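Week 5: Glaze, and why plates look the way they do

Right, last week we left the clay at the leather-hard stage and I promised you we'd get on to glaze, so let's do that. I've put Kathleen Rafferty's chapter in the shared folder. Read up to page 22 and skip the bit on salt kilns unless you're doing your essay on them (Malachy Scanlon will want to talk to you if you are).

What glaze is

Glaze is glass. You're melting a thin coat of glass on to a pot and hoping it stays put. You need silica to make the glass, something to help it melt at a heat your kiln can reach, and a bit of clay or alumina so the whole lot doesn't run down the side and weld itself to the shelf. I have done this. It took me an afternoon with a chisel!

Earthenware is usually glaze-fired somewhere above 1000 degrees, and stoneware goes a good deal hotter. The body of an earthenware pot stays porous, so if the glaze crazes (tiny cracks, like old varnish) liquid can get in behind it. That's why Granny's teapot has brown lines all over it.

Colour

Most of it comes from metals. Copper gives greens and, in an alkaline glaze, that lovely turquoise you see on old Persian and Egyptian wares. Cobalt gives blue and you need hardly any. Iron does nearly everything else - honey, brown, black, even the soft green of a celadon if you starve the kiln of air. Modern factories mostly buy in ready-made stains, which are far easier to repeat from batch to batch.

Rims and edges

Glaze pulls thin over a sharp edge, so an unglazed or pale line often shows up there. Potters have used this on purpose for centuries. A wavy rim has another history altogether: silversmiths were making them first, and the potters borrowed the shape because their customers wanted pottery that looked like the good silver. It never went away, and you'll find it on cheap picnic sets today.

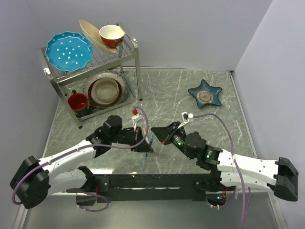
Fig. 3. Scalloped rim with white dots on turquoise.

For next time

Bring one plate or bowl from home, nothing precious. Gráinne Cronin is taking the second hour and she'll want you to look at the foot ring before anything else. Slides from the Ó Conaill collection are up already, and item 459 is the one I kept going on about - look at the glaze pooling in the well.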